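The slow quarter in Pistent

Orders at the Fileck works have fallen for 10 months in a row, and the town that grew up beside it has started to plan for a smaller payroll. Fileck makes moulded household goods and employs 3536 people across its sites. In September it told staff in Pistent that the night shift would stop until demand picks up.

Few people in the town were surprised. Export buyers had been running down their stocks since spring, and the lorries were leaving half full.

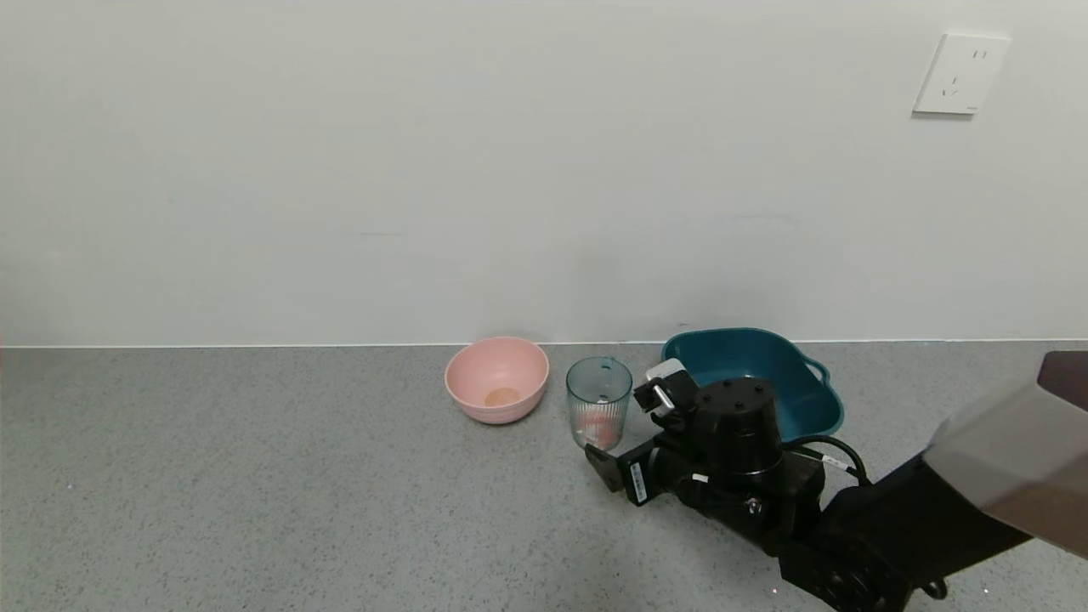
ECONOMY

The trouble began with borrowing costs. Retailers that used to fill their warehouses on cheap credit now order in small lots and wait until the last moment. For a factory that means short runs, more time spent changing tools and a higher cost for every piece made.

Wages have held up so far. The company has cut overtime and left vacancies open, and there have been no compulsory redundancies. But overtime was a large part of the pay packet for many families, and the shops on the main street have felt it go. Two cafes now close on Sunday, which used to be their best day.

Putham, the next town along the line, is in better shape. Its largest employer, Paulauskas, sells mostly to hospitals and water companies, whose budgets are set well ahead. Paulauskas took on 181 people over the same period, and some of them now travel in from Pistent on the 6.15 train.
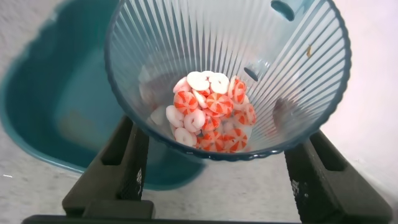 Cheap household goods are a poor place to be when prices rise. Shoppers put off buying them, and the makers have little margin to give away. A pale blue plastic cup with ribbed sides looks much the same whoever moulds it, and the buyer for a chain of shops will move the order for a very small saving. Resin, power and freight all cost more than they did, and only part of that has been passed on.

The regional bank expects output in the district to shrink by 2 per cent this year before levelling off. Its last forecast had growth close to zero. The change came after a weak summer for exports - the third in a row - and a fall in new building permits.

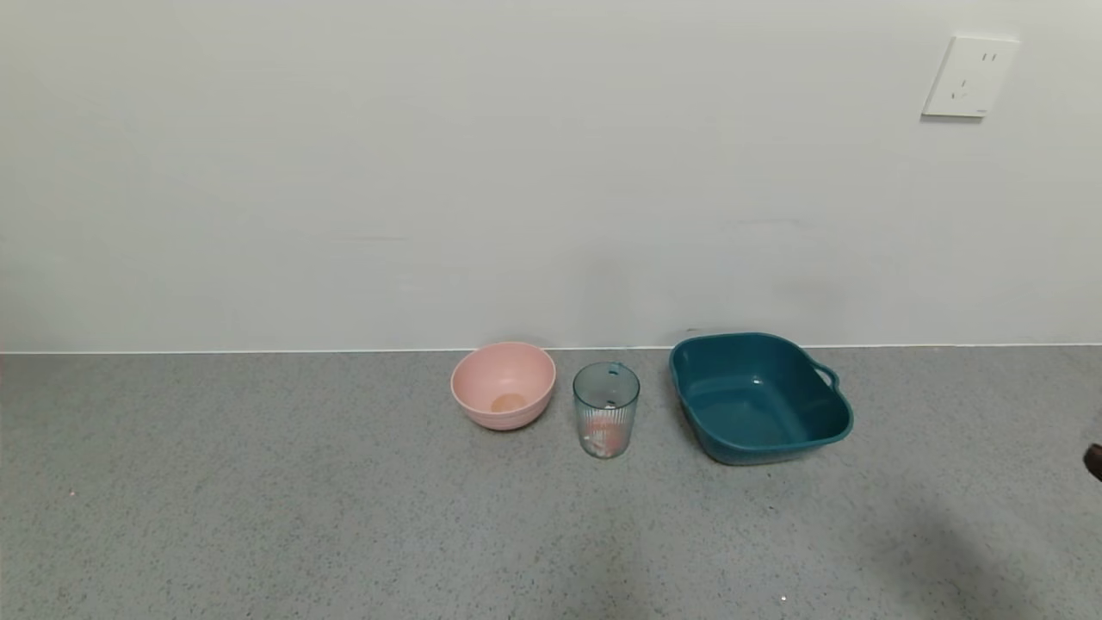 What the town can do

The council has few tools. It has frozen business rates for small firms and brought forward repairs to the station road, which will keep local contractors busy through the winter. It is also paying for evening courses in machine maintenance, a skill that both Fileck and Paulauskas say they are short of.

Fileck will review the night shift in the new year. Until then the last buses from the works have been moved to ten in the evening.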